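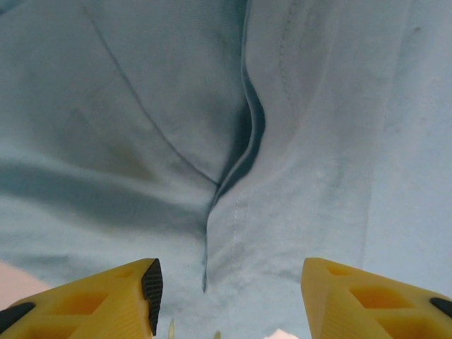 Figure 1. Light blue fabric with a line of white stitching beside the fold.

Mending at Home: What Our Neighbors Do With Worn Clothes
Project report, Textiles and Everyday Life
Younes Benmoussa and Aleksi Hakala
28/02/2021

Why we chose this subject

When our instructor, Alcides Chambi, asked us to pick a project about something ordinary, the two of us went back and forth for quite a while. Aleksi wanted to write about shoes. I had been thinking about my grandmother, who could turn a collar so neatly that you would swear the shirt had just come out of the store, and who never threw away a button in her life. In the end we agreed on mending, partly because neither of us could do it very well and we both rather liked the idea of learning.

Our main question was simple enough: when a piece of clothing wears out or tears, what do people in our part of town do with it? We also wanted to know where they learned whatever sewing they know, and whether they would like to know more.

How we went about it

We wrote a one-page questionnaire and left copies in the lobbies of three apartment buildings on Nitlow Street, along with an online version for anyone who preferred it. We got 51 answers back, which was more than we had hoped for, and a good many people wrote long notes in the margins. (Thank you to whoever gave us the full history of a pair of corduroy pants. We read every word.)

After that we talked by phone with two people who sew for a living. Teófilo Sotelo has run the alterations counter at Voswood for 16 years, and Yeison Arango repairs work clothes and bags from his apartment. Both of them were very generous with their time, and Mr. Sotelo stayed on the line well past his lunch break.

What people told us

Of the 51 people who answered, 34 said they had mended at least one thing in the past year. Buttons were by far the most common job, followed by hems. Far fewer people had tried patching a hole, and only two had ever replaced a zipper. Both of them wrote that they would not do it again!

We had expected the older people to do all the mending, and they did do more of it, but the difference was smaller than we thought. Several younger people said they had started during the past year, when they were at home a great deal and had the time to try. Most of them learned from videos. The older ones nearly all learned from a mother, an aunt, or a school class that is no longer offered.

Price came up again and again. One woman wrote that a new shirt costs her less than having the old one repaired, and that she felt bad about it every time. Mr. Sotelo hears the same thing at his counter. He told us that most of what he takes in now is either quite expensive or quite loved, and that the plain everyday shirts have almost stopped coming.

What we tried ourselves

It seemed unfair to write all this without picking up a needle, so we each mended something. Aleksi darned a sock, then undid it, then darned it again. I closed a split side seam on a work shirt with a backstitch, following Mr. Arango's advice to begin a little before the split and finish a little past it – advice I ignored the first time and had to go back to. It took me most of an evening. My stitches wander, and the thread is one shade too dark, but I wear the shirt and I have become oddly fond of it.

What we would do differently

Our answers came from one street, and people who dislike sewing probably left the form where they found it, so we can't say much about the whole town. We also forgot to ask whether people own a sewing machine, and Mr. Chambi spotted that right away when he read our draft. We would like to add that question and send the form out again in April, this time with a few copies in Spanish.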